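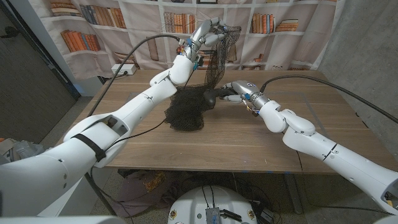 Robots coming to our packing room, what happens to the packers?

Posted in Work & Workplace by netloft_packer
Tuesday, November 13, 2018

Hi all. Long one, sorry. I work at Zaidi, we pack mesh goods – produce nets, laundry nets, sports bags, that sort of stuff. Small place, Lundarby site. Management told us in October they are trialing a two-armed robot from Urkex for the picking up and bunching part. You know, grab the net by the top edge, let it hang, get the other hand on the bottom of it, fold, in the bag. I do 200 of those before lunch on a good day.

They say no job cuts. Ok. But they also say "roles will evolve" and no one will tell us what that means. My supervisor says I might be asked to "teach" it. Is that extra pay? Can I say no? And has anyone worked next to one of these, does it realy do the job or does it just stand there while you do it? Not against it btw, my wrists are shot. Just want to know what to ask before the meeting.

shiftbid_ohio

Been through this at Landus, different product (shrink sleeves and pouches) but same speech word for word.

What changed for us – the day got chopped up. Before, you packed. After, you packed a bit, refilled the bin, cleared a jam, packed a bit, signed a sheet. Some people liked it. I hated it for months, now it's fine I guess. Less sore. More bored.

Soft stuff is hard for them. Boxes are easy, a box is always the same box. A net is a different shape every time you drop it. Thin black mesh especially, it clings to itself and the fingers take two layers when you wanted one. So I would not panic about next year. Our machine was slower than the slowest person on the line for a long time and mgmt stopped putting its numbers on the board lol.

Ask these at the meeting, get it in writing:
– is the rate per person still the same while the robot is on trial. Ours wasn't adjusted at first, so you lost time helping it and got dinged for your own count
– who stops it, and can anybody on the floor stop it, or only the lead
– what's the pay grade for teaching
– what happens to overtime. This is where we lost money. No layoffs, true, but Saturday shifts dried up and for a lot of people that was the car payment

On saying no to teaching, depends on your contract. I'd say yes and ask for the grade. 5 of us did the training at our place and we were the ones kept on days.

grumpus200

they will replace you. maybe not this year. start looking

line4_lead

Lead on a floor with 2 of these cells. Not Urkex, another make, but close enough.

Teaching is real work, don't let them call it "helping out." You do the same move over and over and it has to be done clean. Where you pinch the edge, how high you lift it so it hangs open, when the second hand comes in. Stuff your hands know and you never had to say out loud. First week my best packer went home more tired than from a normal shift. Push for breaks, and push for it to be on your job description.

Other thing, your floor will get asked to change so the robot has an easier time. Tape marks on the table, nets coming in facing one way, cables where you used to put your elbow. Ask to be in the room when the table gets laid out. We weren't, and ended up reaching over a cable for most of a month till maintenace moved it.

Also the wrists – tell them now, before the trial, and get it on file. If the robot takes the pinch and lift part that's a good thing for you and you want it noted that's the part you want gone. Otherwise they hand you whatever is left over, and at ours what was left over was the worst bit.

Good luck at the meeting, post back what they say about the rate.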